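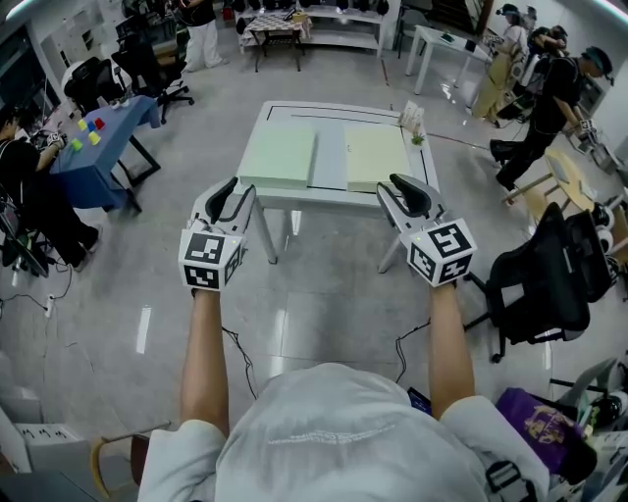
Figure 5. Tag cubes on a pair of Plamley hand grippers. Cables hang free below the grips.

4 min read

Fault 16: Lost Tag Tracking

The gripper knows where it is by its tags. Cover them and it makes a guess, with great confidence. Janelle Malabanan's log for 15 August 2018 has one gripper reported up to 207 mm under the floor.

If the status light blinks amber:

1. Stop moving. Waving the gripper to wake it up makes the fault worse.
2. Release both triggers and lower your hands.
3. Check each cube for smudges, tape, or a sleeve hanging over a tag.
4. Wipe the faces with a dry cloth. No cleaning spray.
5. Hold both grippers over the table and press RESUME in Clotora.

Note: If the light goes amber again, turn off the nearest overhead light and repeat steps 1 to 5. Glare on a tag counts as a covered tag.

CAUTION: Keep cables clear of your feet and chair wheels. A snagged cable can pull the gripper out of your hand. Do not try to catch it by the fingers.

Throw out any data recorded while the light was amber.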